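Cell Technician, Two-Arm Tabletop Station
Novillow, Eltton site
Full time, on site, day shift
Reports to: Jocelyn Kennedy, Station Lead

About the job

Novillow is hiring a technician to look after one machine. It is a two-arm tabletop station that handles small household goods: lamps, light bulbs, cords, boxes, plants in pots. You would set it up in the morning, keep it in working order through the day, and fix it when it stops. The station has been in use for 3 years and has been rebuilt once in that time, so there is a good parts stock and a logbook that is mostly complete.

The post is open because Fatos Leka, who has kept the station going since it was first bolted down, is moving to our Pamilness building in June. There will be an overlap of three weeks, and Fatos will spend all of it with you at the station.

What you would look after

The station has two arms over a wooden table. Each arm carries a two-finger gripper with a small camera near the wrist, and one more camera is fixed in place to watch the whole workspace. You would be responsible for all of that, plus the cabling, the controller cabinet, the stop circuit and the table itself.

Most of the goods that go through the station are awkward to hold. They are smooth, or round, or top-heavy, and many are wider at the top than at the bottom. Finger alignment matters a lot with shapes like that. If one finger closes ahead of the other, the item tips before it is held. 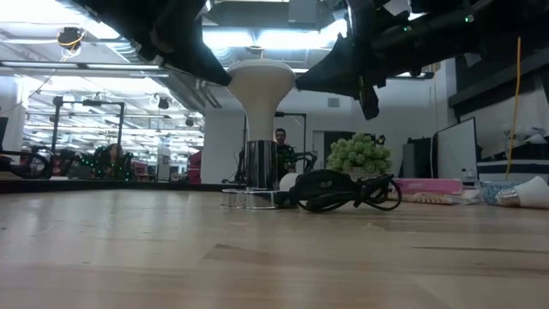
Gripper fingers closed on a white flared top with a chrome stem and clear base.

You would check alignment at the start of every shift using a gauge block and a dial indicator, and again after any collision. The grippers have replaceable finger pads. We change them on wear, and you would be the one to decide when a pad is done. Fatos keeps the old ones in dated bags and would like that to continue, but it is up to you.

Daily work

Your day starts at 7:30. Before anyone runs the station you would:

Wipe down the fingers and the camera lenses.
Check both stop buttons and the foot switch, and sign the sheet.
Home the arms one at a time and listen for noise at the joints.
Run the gauge block check on each gripper.
Look over every cable from the wrist back to the cabinet, with special attention to the elbow, where the jackets rub.
Open all the camera feeds and confirm that each is live and pointing where it should.

This takes 40 minutes once you know it. After that the operators have the station, and you are on call to them from the bench next door. Expect to be called over several times a day. Many calls are small, such as a gripper that reports a fault after a hard close or a finger screw that has backed out. You would handle those on your own and write them up.

Friday afternoons are kept free of runs. That time is yours for grease, belts, torque checks and any job that needs an arm taken off its mount.

The cameras

A fair part of the work is camera work, and we would like applicants to know this ahead of time. The wrist cameras have fixed-focus lenses set for normal working distance. Anything much closer turns into a blur, and an operator looking at that feed may report a dead or dirty camera when the unit is fine. You need to be able to tell a close surface from a loose lens, a smear on the glass or a failing connector, and you need to do it without pulling the camera off every time.

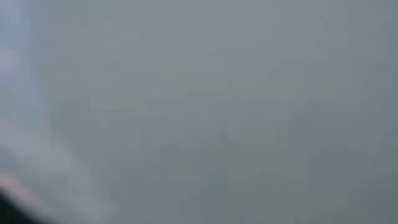
Wrist camera feed with a gray surface inside focusing distance. Dark shape at lower left is a gripper finger.

Our usual order is to back the arm off to a clear height, look at the test card, clean the glass, look again, and only then touch the lens ring. The ring is locked with a drop of thread compound. Any time it is moved, the camera has to be calibrated again, and the calibration takes an hour if it goes well. Ilham Fahmy owns the calibration software and will teach you the procedure. You do not need to know it before you start.

Repair

You would do first-line repair on everything in the station. In practice this means gripper motors, finger carriers, wrist connectors, camera cables, fans, power supplies and the pneumatic tool changer on the left arm. Arm joints go back to the maker, but you would remove the arm, pack it, and fit the spare. We hold 1 spare arm, 3 spare grippers and 5 spare wrist cables. Keeping those numbers up is part of the job, and you would place the orders yourself for anything under 400 dollars. Larger orders go through Jocelyn.

The cable run on the right arm is due to be redone this year. The present route was meant to be temporary and it has caused more stops than any other part of the station. We would like the new technician to design the new route — clamps, loop lengths, strain relief, all of it — and to fit it during the summer shutdown. You will have help from Kastriot Stan in the machine shop for brackets.

Records

Every fault and every repair goes in the logbook, on paper, at the station. Write the time, what the operator saw, what you found and what you changed. Part numbers go in too. Once a week the pages are scanned and filed by the office. Please do not apply if you dislike writing things down, as the next person on the machine has to work from what you wrote.

What we are looking for

You must have:

Two years or more of hands-on maintenance work on robots, packaging machines, machine tools, lab equipment or something of the same kind.
Safe working habits around powered machines, including lockout.
The ability to read a wiring diagram, crimp a connector properly and find a broken wire in a moving cable.
Comfort with small fasteners and a torque driver.
Enough computer skill to read an error log, restart a service and copy a settings file without losing the old one.
Clear written English.

It would help if you have:

Worked with robot arms of any make.
Set up or calibrated industrial cameras.
Used a 3D printer to make fixtures.
Done some simple scripting.

We do not ask for a degree. A trade certificate, military training or a steady work history in maintenance is just as welcome. If your background is in something like camera repair, bicycles or musical instruments and you can show us careful work, send in an application and tell us about it.

Conditions

The work is indoors on a hard floor. You will stand for much of the day and will sometimes work bent over the table or on a short ladder. An arm on its mount plate is a two-person lift, and you will not be asked to do it alone. Safety glasses are required at the station and are supplied. We also pay toward work shoes each year.

The other people in the room are operators and software staff, and you would share the bench with the technician for the Kneževič line. The two of you cover for each other during vacations, so you would get a week of training on that line in your first season. There is no night work. Weekend work comes up only during the shutdown and is paid at the overtime rate.

Pay is hourly and depends on experience. The range will be given to you at the first phone call. Health coverage starts on your first day.

How to apply

Send a resume and a short letter to Fatos Karagiannis in the Eltton hiring office. In the letter, describe one fault that took you a long time to find. Tell us what the machine was doing, what you checked and in what order, and what the cause was. One page is plenty. We read this part first.

Applicants we would like to meet will get a phone call of twenty minutes, then a half-day visit. On the visit you will go through the morning checks with Fatos Leka, change a set of finger pads, and trace a fault we have put into a spare wrist cable. You can use your own hand tools or ours. Lunch is included, and the half day is paid whether or not you are offered the job.

If you need any changes to the visit on account of a disability or your working hours, say so in your letter or on the phone and we will arrange it. Applications are read as they come in, and the posting stays up until the job is filled.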